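Print this page | E-mail this chapter

We use cookies to remember your place in the book. By continuing to read you agree to this. OK

Chapter 7
Working with Royal Icing

Most of the decorated biscuits sold in shops and at fairs are finished with royal icing. It is made from three things: icing sugar, egg white (fresh, or dried and mixed with water) and a little water to thin it. It dries hard, it takes colour well, and it can be made thick enough to hold a piped edge or thin enough to run flat. In this chapter you will make one basic batch and then thin it to the two working thicknesses used in the rest of the book.

Before you start, you should be able to roll and bake a plain biscuit that keeps its shape, as set out in Chapter 5. A biscuit that has spread in the oven will have a sloping edge, and icing will run off it whatever you do. Bake the day before if you can. Warm biscuits soften the icing from below and the fat in them may show through as dark patches.

7.1 The basic batch

Sift 500 g of icing sugar into a clean bowl. Any trace of grease will stop the egg white from taking up air, so wipe the bowl and beater with a little lemon juice first. Stir the egg white in slowly, then beat on the lowest speed until the icing is white and stands in a soft peak. Fast beating puts large bubbles into the icing, and these come up later as pinholes.

Cover the surface at once with a damp cloth or cling film pressed right down on it. Royal icing forms a crust within minutes and the crust will not stir back in — it breaks into small pieces that block the piping tip.
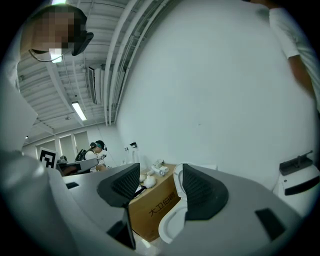
Christos Balaskas

Icing thickness is judged by time. Draw a knife through the bowl and count the seconds until the line closes. For outlines, the mark should stay open for up to 19 seconds. For filling, or flooding as it is usually called, it should close in 7. Add water by the half teaspoon when thinning, and stir by hand. If you go too far, a spoonful of sifted icing sugar will bring it back, although the icing will be a little duller when dry.

Colour the icing before you thin it. Paste colours are better than liquid ones for this work, as they add almost no water. Most colours deepen as they stand, and reds and dark blues deepen a good deal, so mix them paler than you want and leave them covered overnight.

7.2 Outline and flood

Pipe the outline first with a No. 2 tip, holding the bag just above the biscuit and letting the line fall into place. Dragging the tip along the surface gives a thin, broken line. Leave the outline for ten minutes, then fill the middle with flooding icing, starting near the edge and working inwards. Push the icing into the corners with a cocktail stick and use the same stick to burst any bubbles.

Dry the biscuits flat, uncovered, in a room with moving air. A steamy kitchen is the worst place for them. Allow at least eight hours before piping a second colour on top. The Koubek method, described in section 7.4, shortens this by drying each layer in a very low oven, but it can turn white icing slightly cream.

Exercise 7a. Make one basic batch and divide it in half. Thin one half for outlines and one for flooding. Ice six plain rounds in a single colour and leave them to dry. Write down the drying time and the weather, and keep your notes for the exercise at the end of 7.4.

Print this page | E-mail this chapter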